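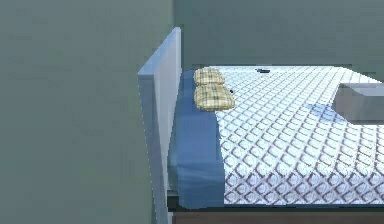

How long should the sourdough starter rest before it goes back in the fridge? Two hours on the counter after feeding, and a little longer when the kitchen is chilly.

Wed 26 February

Fed the old rye starter this morning, 200 g of it, with the Montes flour that Noelia was kind enough to bring over. I do love that flour, it smells like a barn in the best way! The dough took more water than I planned for (I kept adding it by the spoonful and chatting, so no exact figure, sorry Carmela) and I mixed up 900 g in the end, enough for one big loaf and a few rolls.

Left the second jar alone. It has gone 48 hours without a feed and smells sharp, a bit like nail polish, but there are still bubbles down the side, so I'm giving it one more chance tonight with plain white flour.

Carmela, if you're in before me, please don't wash the jar with the blue lid. The rolls are for whoever gets there first.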